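Handheld Gripper Stations: Frequently Asked Questions

Zenden Recording Floor
Updated 8 May 2025

These answers cover the house rules for the two-handed tabletop stations at Hurkow and Plotton. They apply to all operators, including people on short contracts. If a task sheet says something different, follow the task sheet and tell the shift lead.

Before you start

Do I need training first?
Yes. New operators complete 14 practice runs before any of their work is kept. Practice runs are labeled as practice and are never moved into the main set later.

How do I check the grippers?
Open and close each one fully, twice. The jaws should meet evenly. Look at the marker plate on top and make sure it is tight and clean. If a plate moves when you touch it, put the gripper on the repair shelf and sign out another.

Where should the cables go?
To the outside of each arm, left cable to the left and right cable to the right. Do not let a cable cross the work surface.

Can I wear rings or a watch?
No. Long sleeves must be pushed up above the wrist.

During a run

Can I touch an object with my fingers?
No. Once the run has started, only the jaws may touch the objects. If something falls off the table, stop the run and mark it as dropped.

Can I use both grippers on one object?
Yes, if the task sheet allows it. Soft items such as rope are often easier to manage that way. Small rigid items should be moved with one gripper while the other stays clear.

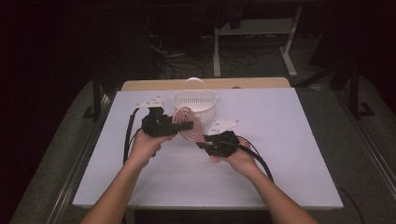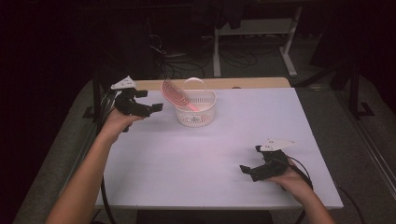 Basket Tasks

Does the basket have to stay in one spot?
It should start toward the far edge of the board. A small shift during the run is fine. If it tips over, stop and mark the run as failed.

What if part of an object sticks out over the rim?
That is acceptable for long items, such as a brush with a handle, as long as the item stays put when you let go.

How fast should I move?
At a steady, normal pace. Runs longer than 57 seconds are flagged for review. A flag does not count against you.

After a run

Should I delete a bad run?
Never. Mark it and add a short reason. Reviewers at Kiss need the failed runs too.

How often do I take a break?
After every 200 runs, or sooner if your hands are tired. Wipe down the gripper handles before the next person uses them.

Who do I call about a broken station?
Dial extension 548 and give the station number. Leave the station switched on until someone answers.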